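Visit to the disassembly lab in Flerkdale

In September our small group from Grodora went to the Gautier laboratory in Flerkdale. The trip took more than two hours by bus, and we arrived when the morning coffee was already finished. The lab works on robots that take old computers apart, so that the parts can be sorted and used again.

Our guide first explained the method. The project is named Ferkum. In the beginning the robot follows a person, who moves the arm from a distance and shows how each part should come out. The team recorded 339 of these demonstrations on nine different models of computer. After the training, the robot has to decide its own movements. What interested me most is that the program does not only learn the path of the hand. It also learns how much force is normal at each moment, and when the force becomes too high it goes back a little and tries again from another angle. 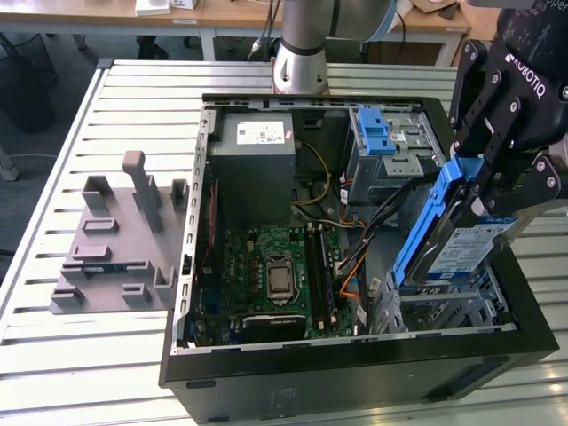 The gripper holding a hard drive in its blue caddy, over the open computer case.

We asked many questions about this part of the work. The guide told us that a straight pull is often a bad choice, as the caddy can get stuck on one side. A small tilt helps. In their tests, the version with force learning needed around 30 seconds for one drive, and it failed less often than the version which used cameras only. Cables are still a big problem for both versions, and the team does not yet have a good answer for them.

After lunch we saw the store room, where 2000 old machines are waiting on shelves. I would have liked to stay longer there, but the bus back to Grodora was leaving at four o'clock. Visitors should bring closed shoes and write to the lab one month before.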